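# Clurnis Events Archive: Winter Festivals and Public Celebrations

Version of 2/24/19. Maintained by the Katene Records Office.

The archive brings together public notices for winter festivals, street parades and fireworks displays held in the Tekow district. It is intended for city staff, local historians and event planners who need to know when a celebration was announced, changed or called off.

## Contents

The current release holds 1,518 notices. Each notice is one row in `notices.csv`, with the full text stored under the same identifier in the `text` folder. Duplicates issued on the same day by more than one office have been merged, and the earliest version kept.

| Field | Meaning |
|---|---|
| `notice_id` | Permanent identifier |
| `event_name` | Name as printed in the notice |
| `status` | Planned, changed, postponed or canceled |
| `venue` | Park, street or waterfront site |
| `capacity` | Permitted attendance, where stated |

Capacity is blank for open street events. The largest value in the field is 2,000, for the lantern evening at Vadico Park. Most indoor venues were licensed for 600 or fewer.

## Sources and Review

Notices were copied from district bulletins and from the printed programs held by the Records Office. Areeba Sial prepared the status categories, and Lindsay Pearce reviewed all entries for January — the month with the most late changes. Spelling in event names has been left as printed.
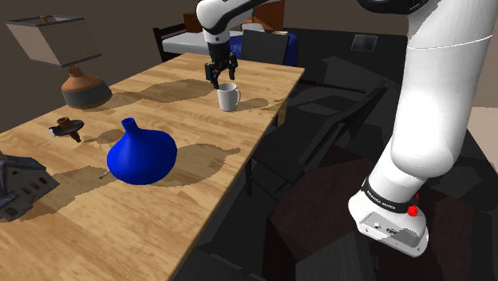
## Known Limitations

- Road closure orders are included only when they name an event.
- In 13 notices the venue could not be read and is marked `unknown`.
- A status of "postponed" does not mean that a new date was ever set.
- Start times are given as announced. Actual start times were not recorded.

## Use and Citation

The archive may be copied and reused for any noncommercial purpose, provided the Records Office is credited. Please cite it as "Clurnis Events Archive, Katene Records Office" and include the version date.

Corrections should be sent in writing to the Records Office with the `notice_id` and a copy of the printed source. Accepted corrections appear in the next release and are listed in `CHANGES.md`.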